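Home Guides Living room Curtains Spare parts Contact

Trellen Sheer Curtains - Fitting and Care Guide
Section 4: Hanging and dressing wide sheers in a furnished room

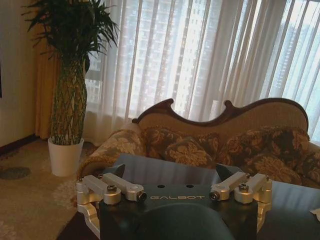 Before you start, check that the track has been fixed and levelled as shown in Section 3. Two people are needed for any window wider than 1000 mm. Read the steps through once before unpacking the fabric.

4.1 Clearing the window

1. Move the sofa at least 700 mm away from the window. Lift it by the frame. Do not drag it by carved trim or by the legs.
2. Move tall plants out of the way. If the pot is too heavy to lift, slide a folded blanket under it and pull the blanket. Tie long leaves back loosely with soft string.
3. Wipe the sill, the window frame and the top of the track with a dry cloth. Dust left on the track will show on white fabric.
4. Wash and dry your hands.

CAUTION: Do not stand on the sofa, a coffee table or the window sill to reach the track. Use a stepladder on a level floor with all four feet down.

4.2 Unpacking

1. Open the bag by hand. Do not use a knife.
2. Lay a clean sheet over a table or the floor and unfold each curtain on it. Glossy tabletops are suitable, but cover them first, as the metal hooks can scratch a polished surface.
3. Check both side hems and the bottom hem for pulled threads. Report any fault before hanging. Curtains that have been hung or washed cannot be exchanged.
4. Push the hooks into the heading tape, one every 65 mm. Put a hook at each end of the tape, even if the last gap comes out shorter.

Note: Koler hooks fit the standard tape. Toma hooks are for the deep tape only and will sit too low on the standard one.

4.3 Hanging

1. Ask the second person to hold the curtain over one arm so that no weight pulls on the tape.
2. Start at the outer end of the track. Fix the first hook to the end stop and work towards the middle.
3. Clip one hook to each glider. Take spare gliders out of the track at the open end.
4. Repeat on the other side.
5. Close both curtains slowly. They should overlap slightly in the middle. If there is a gap, loosen the cords in the heading tape and spread the gathers evenly.

CAUTION: Knot the heading cords and tuck them into the cord pocket. Loose cords are a danger to small children and pets.

4.4 Dressing the folds

New sheers hold their packing creases for several days. Most will drop out with the weight of the fabric. To help them along:

1. Open the curtains fully and run each fold through your fingers from top to bottom.
2. Tie the folds loosely with strips of cotton at two heights. Leave overnight.
3. For stubborn creases, use a steamer on its lowest setting and hold it well away from the fabric. Cover nearby upholstery first - water spots can mark velvet and silk.

4.5 Putting the furniture back

1. Leave a hand's width between the sofa back and the curtains so they can move freely.
2. Turn plants so that leaves do not rest against the fabric. Damp leaves can leave green marks that are hard to wash out.
3. Sheers soften daylight but do not block it. If the sofa stands in full sun for much of the day, add the Bekow lining or draw a second pair of curtains in the afternoon.
4. Open and close the curtains once more and check that nothing catches.

For washing instructions go to Section 5. For shortening go to Section 6.

Text: Jocelyn Hawthorne. Checked by Melati Hidayat.

Last updated: March 1, 2023

Previous section Next section Back to top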